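# Handout 3: Sorting Mixed Goods Between Bins

Ejigu Packing Course, Room 316
Revised 6/16/22

Bring this sheet back next session. There were 23 copies in September and I would like to stop printing more.

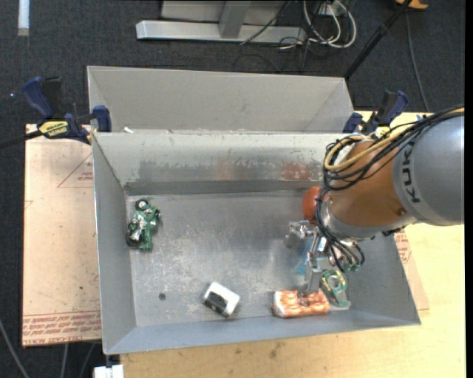 ## Why mixed bins are a pain

A bin of identical boxes teaches you very little except patience. Put a toy motorcycle in with a crinkly package or two and you have to start making decisions. The motorcycle has wheels and sticks out in several directions. The shiny wrapped things slide, and clear packaging is easy to overlook against gray metal.

Sloped sides help a bit - items drift toward the floor of the bin - but they also make the corners awkward to reach into.

## Order of work

1. Look before you grab. Ten seconds, hands at your sides.
2. Take whatever lies on top of something else.
3. Lift toys by the body. Wheels turn, as wheels will.
4. Hold soft packages across the middle.
5. Set each item down in the second bin. Throwing is covered in no handout.
6. Pick up scraps from the table and the rims.

## Terms

- **Clalham order**: large items first, then everything else.
- **Pudatby order**: nearest item first. Popular just before lunch.

## For next time

Sort one bin of 20 items in each order and write down both times. Read the Jarkeo notes, pages 3 to 7 - skip the poem.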